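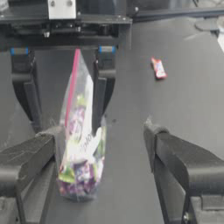
The Abernathy street market packs up at two in the afternoon, and by half past the square is mostly vans. For years the stallholders complained about the early finish. Now many of them defend it, and the change says something about how small markets are surviving in towns where the shops around them are not.

Abernathy has had a market for as long as it has had a square. In the late eighties there were up to 100 stalls, running down both sides of Taslow Street and round the back of the chapel. You could buy a coat, a roll of carpet and a week's vegetables without crossing the road. When the bypass opened, the coach trade stopped, and the carpet men went first.

What remains is smaller and mostly food. There are 12 regular pitches, with a few more in August when the fruit growers come in from the Graklow side. A pitch is let by the month and the rent includes water but not power, a sore point with anyone who runs a fridge. The cheese stall uses a generator. The fish van brings its own ice and is usually sold out before noon.

The early finish came in when the council wanted the square back for parking. Traders expected to lose the after-work custom, and they did lose it, but there was less of it than they had thought. Most of the money had always been taken before lunch. Closing at two means a baker who starts at three in the morning can be home in time to sleep, and the two youngest traders on the square both say they would not have taken a pitch on the old hours.

Prices are a mixed picture. Eggs, onions and potatoes cost less than in the supermarket at Kuvero. Bread costs more, and so does most of the meat. Regulars tend to split their shopping - roots and greens from the square, tins and washing powder from the big shop.

The surface of the square is the next argument. The old setts are uneven and hold water at the lower end, where the plant stall stands, and the council has offered to lay tarmac over them. Traders would like a level pitch. They would also like to know where they will stand while the work is done, as the only other open ground is the car park behind the library, and the rent there is charged by the bay. A decision is due before the winter lettings are renewed.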